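The desk is finally clear, and I am writing this from the kitchen because I don't want to put anything back on it yet. Not even a laptop. I know how that sounds.

It took most of January. I'd sit down every evening after dinner, open one drawer, find a birthday card from 4 years ago, read it, and then it was bedtime. Begoña (Aranda, my sister-in-law, not the other one) told me on the phone that I was doing it backwards and should start with the top and leave the drawers alone until the top was done. She was right, and I was annoyed for a whole day before I tried it.

So, the top. I pulled everything off in one go and dumped it on the bed. Pens, receipts, three chargers for phones we don't own anymore, a stapler with no staples, a box of staples that doesn't fit the stapler, the seed catalog I keep meaning to order from, and the Markis manual for the old awning, which stayed behind at the apartment when we moved. Why did I bring the manual? I carried that thing up two flights of stairs!

There were 191 loose sheets of paper. I counted because Casimiro bet me it would be under 100, and he now owes me dinner. Most of it went straight in the recycling. What was left fit in one folder with room to spare, and that made me feel great and also a little sick about how long I'd been shoving it from one side to the other.

Then I wiped the whole thing down, twice. First with a damp cloth and a drop of dish soap, then with just water, and then I went over it with a dry towel. There was a sticky ring where my tea mug always goes. I'd gotten so used to it that I thought it was part of the desk. It came off with my thumbnail and some patience (please don't write to me about scrapers, I've read the comments from last time).

I'd forgotten how much I like the wood. When I bought it, I was choosing between this one and a darker one from Van Dijk, and Inmaculada came along and kept running her hand over the pale one and saying it looked like sand after the tide goes out. I thought it was a silly thing to say in a furniture store. But it does! It's a creamy beige with all these fine lines in it, and in the middle they go wavy, like something was dropped in water. I hadn't seen that part since the week it was delivered. It had been under a stack of magazines.

The rules from here on, which I'm writing down so that Casimiro can hold me to them:

- Paper goes in the folder or in the bin the same night.
- Mugs go on the coaster Hertta gave me, the ugly one.
- One pen cup. If it's full, it's full.
- Nothing gets parked there "just for now," and that includes other people's mail.

I haven't decided on a lamp. The old one clamped to the edge and left a dent, so I want something with a base this time. I looked at a Lorkard one that I loved until I saw how wide the foot was. I want to keep as much of that grain showing as I can, and a big lump of lamp right on top of the nice part would defeat the purpose. If you have a small one you're happy with, leave me a comment, especially if the switch isn't halfway down the cord behind the furniture.

The drawers are next. I opened the bottom one this morning, saw a tangle of ribbon and what I think is a bicycle bell, and closed it again. I'll start on it after Casimiro has bought me my dinner.
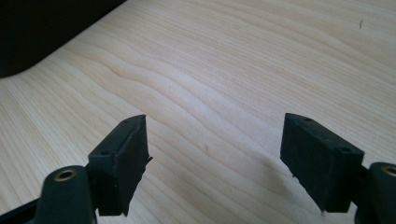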